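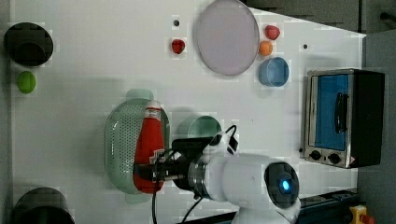 We've been given the job of setting up the pretend kitchen for the under fives at Stedside and I can't get the amount of stuff right. The cupboard has 161 pieces in it, most of it donated, and if it all goes out it is on the floor by ten past. So I'm trying a shorter list on one table. At the moment that's a big plate, bowls, two black pots, the green colander, a few bits of fruit, the ketchup and the toaster oven on the right-hand side. I'm happy with the fruit. I'm less happy with the pots, which take up a lot of room over on the left, and I can't decide about the oven at all. Table is a white Skuvholm, 73 cm wide, bought second-hand. What would you take off and what would you add?

*– pegbag*

---

Take the ketchup off. Any bottle that can be squeezed will be squeezed, and if there's nothing in it they go and fill it at the sink. We had this every week until I put ours away.

The rest looks fine to me. I'd keep the colander. Ours gets used as a hat, a steering wheel and a bed for a dog, and now and again for washing fruit.

*– tillymint*

---

I'd say the opposite about the ketchup. It's the one thing on that table that every child knows from home. Glue the lid and leave it out. Ours has been glued for two years with no trouble.

The oven is what I'd worry about. Is it a toy or an actual one? If it's an actual one then the flex needs to come off and the glass door needs looking at. We had a proper mini oven offered to us by a parent and turned it down because of the door.

*– oldhandrail*

---

The group I help at took one. Plug cut off, flex cut flush at the back, metal shelf and crumb tray taken out, and a strip of felt on the edge where the door shuts. It's the most popular thing in the room. The knobs turn and that is all they want from it. Weight is the problem, it has to sit well back from the edge or somebody pulls on the door handle and the whole lot comes forward. Screw it down if your table will take a screw.

*– marrowfat*

---

@oldhandrail it came in a box with the rest of the kitchen things and I've not had a screwdriver to it yet. It won't go in front of the children until it's been checked over, same as anything else. I hadn't thought about the tipping though, so thank you @marrowfat. I don't want to put screws through the table top but a pair of brackets and a batten underneath might do it.

Ketchup: I'll glue it and see.

Does anyone group things by meal? I was going to do breakfast on one side and pudding on the other.

*– pegbag*

---

Don't bother grouping by meal. Adults like it and the children have mixed it up before you've sat down. What does help is having empty table. They need somewhere to put the plate down and do the serving. If the whole top is covered, the first thing they do is sweep an arm across to make a space.

*– tillymint*

---

Agree with tillymint on that. I'd go further and say 7 things at most. One pot, one plate, one bowl, one cup, three foods. Swap the foods each week.

*– oldhandrail*

---

Seven is too few for a group. How many children have you got at the table at once? With one pot you've got one cook and the rest are standing round waiting for the pot. We have two of everything that counts as cooking and one of everything else.

*– marrowfat*

---

One pot teaches them to take turns.

*– oldhandrail*

---

It teaches ours to pull. But each group is different and yours may be calmer than mine.

*– marrowfat*

---

There are 6 at a time on the kitchen table, aged two to four, and it's a mixed bunch. I don't think I can get down to seven things, but I take the point about leaving space. I was setting up again on Tuesday and spread it all out more, with the plate at the back and most of the fruit close by it so they can load it up without reaching across each other. 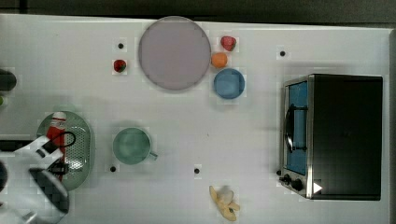

I also want a cup or a mug in, for the ones who only ever want to make tea. There's usually one who will make tea for the whole session and isn't interested in food at all. I've got a green mug that feels solid enough and doesn't fall over easily. The other question is whether I need more than strawberries, an orange and a banana. The cupboard has plenty of cakes and pizza slices but they come apart at the Velcro and then you have halves everywhere.

*– pegbag*

---

That's better. You can get hands in between things now. I'd bring the orange away from the plate a bit so there's something to fetch, but that's fussing.

On the food, I'd want a vegetable. Ours came from Bunoscombe, sold loose by the piece, and the carrots have lasted well. The aubergine went sticky after a summer on the windowsill.

*– tillymint*

---

Bin the Velcro food. The fluff gets into it and it can't be washed properly.

If you've got strawberries that small, are they all right for the two-year-olds? I'd try them in a choke tester before they go out. I can't judge the size from here and they may be fine.

*– oldhandrail*

---

Second the choke tester. We lost half our peas and all our grapes to it.

I wouldn't bin the Velcro stuff, I'd give it to the older group. They like the cutting and they'll pair the halves up again if you ask. Wash it in a net bag and dry it flat.

Where is the plate from, by the way? We've been looking for big ones with a rim. The ones in the Sepúlveda catalogue are all side-plate size.

*– marrowfat*

---

No idea on the plate, sorry, it has no name on the bottom and it was in with the donations. It's a good size, you can get a whole meal on it.

I've ordered a choke tester. The strawberries will wait until it turns up and I'll use the orange and the green one in the meantime. One black pot goes in the cupboard and one stays, and if there's pulling I'll bring the second one back out. The Velcro food is going in a bag for the older group, they can have it with my blessing.

Still to do is the brackets for the oven. If anyone has fixed one to a table top without drilling, I'd like to know what you used.

*– pegbag*

---

Not an oven, but we've got a till held down with two webbing straps that go right round the table and buckle underneath. The children haven't found the buckles yet. You'd have to leave the door clear of the strap, so run them over the back half only.

*– tillymint*

---

Straps stretch. Check them every session.

*– oldhandrail*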